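Umeretti: second progress report to the Clanport small grants desk
Period covered: through the end of April

The short version: the listening corner is open for tidying, if not yet for listening. You gave us 75 pairs of secondhand headphones and the money to sort them out, and we have now looked at 50. The other 25 are still in their cartons, where they are at least not tangling any further.

Cables

We had budgeted for worn cushions and dead speakers. What we met was cable. Headphones that spend a season in a shared box form attachments, and separating two pairs can take up most of a morning. Mint green and white are the worst offenders in our stock, mainly through being stored together.
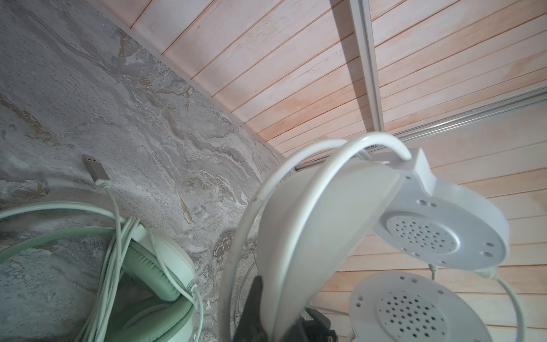 Our rule since March is that a pair doesn't count as done until the cable is coiled, the plug end can be found without swearing, and the pair has a number in the register. The register follows the Visura template you sent, minus the column for "user delight," which we left blank 50 times and then hid.

Spending

Of the 391 allotted for this period we have spent 243, nearly all of it on replacement cushions, cable ties and storage. The supplier, Diệp, sent one wrong box of cushions and took it back without argument. The balance carries over to the remaining cartons.

The pile

Loose cables come out of the cartons too, with no headphones attached and no explanation. We untangle them on the same gray marbled surface as everything else.
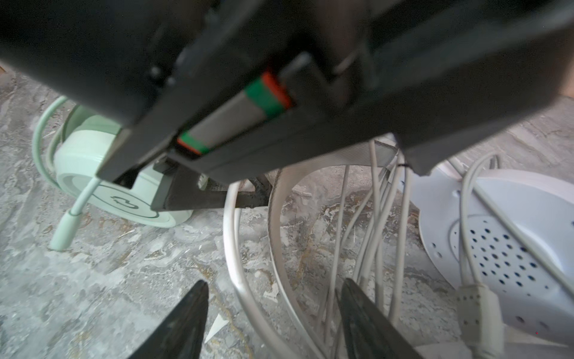
White cables in loose loops, with the mint-green reel at left.

Storage

Baskets and wire organizers go on the walls, so the table stays free for the pair being worked on. This was in the original plan and, unusually, survived it.
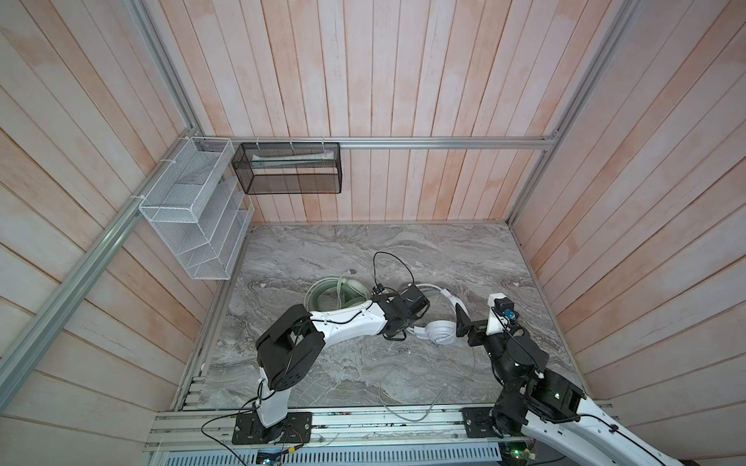
White over-ear headphones on the table, coiled cable alongside, mesh storage on the walls.

Next period

Open the last 25, finish the register, and settle whether unmatched cables are an asset or a liability. Your guidance notes are silent on this. We would also like permission to move the leftover cushion money to labels, as the present ones fall off.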